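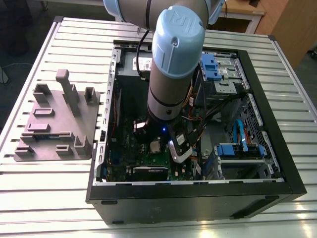
Ticket 1722
Subject: Customers locked out of accounts, password reset emails not requested
Product: Trorden Login Guard
Site: Grelletti online store
Hosting: Brultska
Priority: High
Status: Closed

Opened by: Store admin, 7:15 a.m.

Overnight we started getting emails from customers who say they can't log in. Some of them also say they received a password reset email they did not ask for. When they try to log in they see "Account temporarily locked. Please try again later." They try again later and get the same message.

The store dashboard shows 60 accounts in the locked state. On a normal morning there might be one or two. Checkout as a guest still works. Logging in to the admin side still works, although it is slow.

What I have done so far:

Restarted the web service from the Brultska control panel. No change.
Cleared the page cache. No change.
Unlocked one customer account by hand. It was locked again before the customer could try it.
Checked that our own office address is not on the block list. It isn't.

Nothing was changed on the site yesterday. The last update was the Koval checkout plugin, in April. I need to know whether somebody has gotten into the accounts or if this is a fault in Login Guard. I also need something I can tell customers.

Reply from support, 7:50 a.m.

We have looked at the Login Guard event log for your site. This does not look like a fault in the product. The lockouts are real and are being set off by failed logins. Between 2 a.m. and 6 a.m. the log shows 2370 failed attempts, all with email addresses that are in proper form, and many of them matching real customers of yours. Each address gets a few tries and then the script moves to the next one. That pattern usually means somebody has a list of email and password pairs leaked from another site and is trying them on yours.

Please send the following:

1. The access log for the last 24 hours.
2. Your current Login Guard settings (Settings, Export, plain text).
3. Whether you use a proxy or content network in front of the site.

Do not turn Login Guard off while you wait. We understand the lockouts are annoying for customers, but they are also what is slowing the attempts down.

Store admin, 8:20 a.m.

Log and settings are attached. We do have a proxy in front of the site. It comes with the Brultska plan and I did not set it up myself. I don't know how it is configured beyond the on and off switch.

One thing I noticed in the log: almost all the failed logins have the same source address. I put that address in the block list at 8:05 and then nobody could reach the store at all, including me, so I took it out again. Is that address ours?
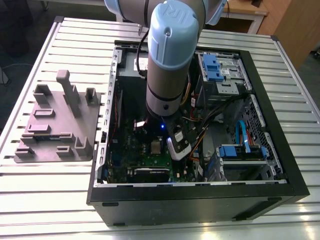 Yes, that address belongs to the proxy, and it explains most of what you are seeing. Every visitor to the store goes through it, so Login Guard thinks all visitors are the same visitor. It cannot tell the script from a customer. The rule that slows down a single source is set to ignore the proxy address (otherwise the whole store would be blocked, as you found out), so the only rule still doing anything is the one that locks the account being tried. The customers are the ones who get locked out.

The fix has two parts. Login Guard has to be told to read the visitor's real address from the header that the proxy adds. The proxy has to be set to add that header and to discard any copy of it that arrives from outside. If the second part is skipped, the script can send a made-up address with every request and you are no better off.

Steps for Login Guard:

1. Go to Settings, Network, Source Address.
2. Change "Direct connection" to "Behind a trusted proxy."
3. Enter the proxy range given in your Brultska panel. Enter the whole range, not only the one address in your log.
4. Save, then open the live log and load the store from a phone that is not on the office network. The phone should show up with its own address.

For the proxy, you will need to ask Brultska. The setting is on their side.

Store admin, 9:05 a.m.

Steps 1 to 3 done. Step 4 failed. The phone still shows up with the proxy address. I have asked Brultska for the header setting and am waiting.

Store admin, 10:30 a.m.

Brultska turned the header on. They confirmed that incoming copies are discarded. I repeated step 4 and the phone now shows its own address. A tablet on a different network shows a different address, so I take it this part is working.

The failed logins are still coming, but I can now see that they come from a lot of places. The account lockouts have slowed down a good deal.
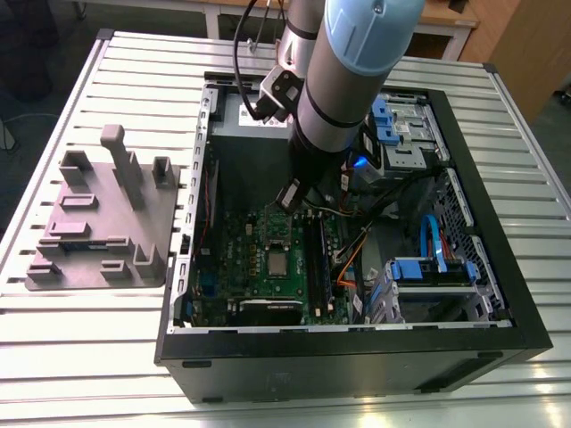 I left the per-source limit at the default for the moment. Before I unlock any accounts I would like to know two things. First, did any of the attempts succeed? Second, the customers who got reset emails: was that the script, or Login Guard, or something else?

Reply from support, 11:10 a.m.

On the first question: we compared the successful logins from last night with the failed ones. Three accounts had a successful login in the middle of a run of failures, with the same browser string as the script. Treat those three as compromised. The list is in the private note on this ticket. No orders were placed from them and no delivery address was changed, but the person logging in could have seen past orders.

On the second question: the reset emails came from the Koval plugin. It has an option called "Send reset link after lockout," which is on by default. Each lockout sent an email. The links themselves are genuine, but please turn the option off. Customers can still ask for a reset themselves.

Recommended from here:

End all open sessions for the three accounts and force a new password.
Set the per-source limit to five failed logins, with a block of 40 minutes.
Turn on the extra check for logins from a new device.
Unlock the remaining accounts after the above is in place.
Write to the three customers directly. Check your local rules on whether you also have to report it.

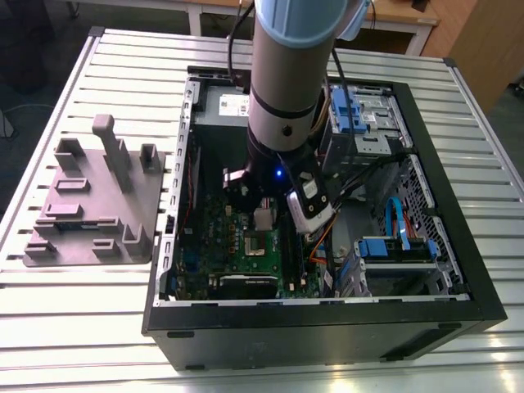 Desktop case on its side on the slatted table, side panel off.

Store admin, 1:45 p.m.

All done except the new device check. It sends a code by email, and our mail quota for the day is nearly used up because of the reset emails. I will turn it on tomorrow morning when the quota resets.

Accounts unlocked at 12:30. No new lockouts up to now. The three customers have been written to. One has already replied that she used the same password on several sites and is changing it.

Reply from support, 2:00 p.m.

Thank you. Leaving this open until the new device check is on.

Store admin, 8:40 a.m., next day

New device check is on and tested with two of our own accounts. The code arrived within a minute both times. Failed logins overnight were blocked at the source and no customer account was locked. You can close this.

Status changed to Closed by support, 8:55 a.m.
Cause: visitor address not passed through the host's proxy
Related setting: Koval plugin, "Send reset link after lockout" (now off)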